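Notebook Home | Entries | Bookings Data | Properties | Search | Log out

June, started 8:40 a.m.

Hotel description cleanup, continued from the previous entry. Working on the Fudico export only. Zorkalen has not delivered its property file yet, so the merge step stays parked.

The export has 2,379 listings, one row per property, with name, town, room types, free-text description and an amenities field. The amenities field is supposed to be a comma list. In practice it is whatever the owner typed. "Pool" can mean a pool on site, a pool at a sister hotel, or a public pool down the road. The import script treats all of them as the first case, and that is the complaint we got from the Eltholm desk: guests booking heritage stays on the strength of a pool they then have to take a bus to.

Ran the distance rule on the full file. The rule looks for a distance or travel time within the same sentence as the amenity word and, if it finds one, moves the amenity to a "nearby" list. First pass moved far too much. "Restaurant, 5 min from the lake" lost its restaurant. Changed the rule so that the distance has to come after the amenity and before any other place noun. Better. Remaining errors are mostly in listings with no punctuation at all, and I don't see a cheap fix for those.

Hand check of the flagged set: 53 listings where the description and the amenities field disagree outright. Typical cases:

- description says "breakfast served in the courtyard", field says no meals
- description says "closed November to March", calendar shows rooms all winter
- field says elevator, description says "four floors, original staircase only"

The elevator ones matter most and go to the front of the queue. Someone with a bad knee will book on that field alone. Until the owner answers, the field gets set to blank, which the site shows as "ask the property". Do not set it to "no". We did that last season and had to reverse it for half the Lindqvist hotels, where the elevator did exist and was in the annex.
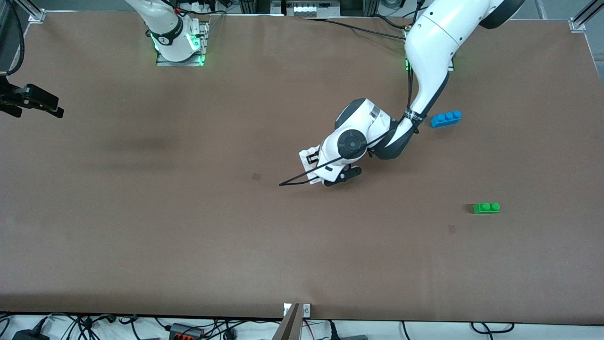
Second job was the room-type table. The word "suite" carries no fixed meaning across suppliers. Lindqvist uses it only where there is a separate sitting room with a door. Fudico lets the owner decide, so a large double with a sofa in the corner comes through as a suite and gets ranked beside the real ones. Added a column, suite_checked, with values yes, no and unknown. Search ranking should read only "yes". The default on import is "unknown", and it must not be overwritten by a re-import. Tested this by importing the same file twice. Values held.

Mapping for older buildings is still unsettled. Owners of converted manor houses name their rooms (Blue Room, Garden Room, Judge's Room) and give no type at all. Current handling drops them into "double", including the singles. Changed to "unassigned" with the room name kept as the display label. The price page accepts this. The confirmation e-mail does not; it prints an empty line where the type should be. Logged as a template bug, not fixed.

2:15 p.m. Re-ran everything from a clean copy. Run time about 4 minutes, most of it in the duplicate check. Duplicates found: 3 pairs, all the same hotel listed under its old name and its new one. Merged by hand, kept the newer record, copied the review history across. The star rating differed in one pair. Kept the lower value pending an answer from the owner.

One side effect to watch: merging changes the listing ID, and saved links from the Eltholm newsletter point to the old ones. Put in redirects. Checked them logged out, and they resolve – the logged-in view still caches the old page until the session ends.

Open items

- elevator queries to owners, send before the rest
- e-mail template, empty room-type line
- distance rule on unpunctuated listings, leave as is for now
- ask Zorkalen whether their amenities come as a fixed list or free text
- season dates: decide which wins, description or calendar. My preference is to close the rooms until confirmed, but that costs the owner sales and is not my call

Clean copy and change log are in the shared folder under cleanup_2. The first folder is stale; do not import from it.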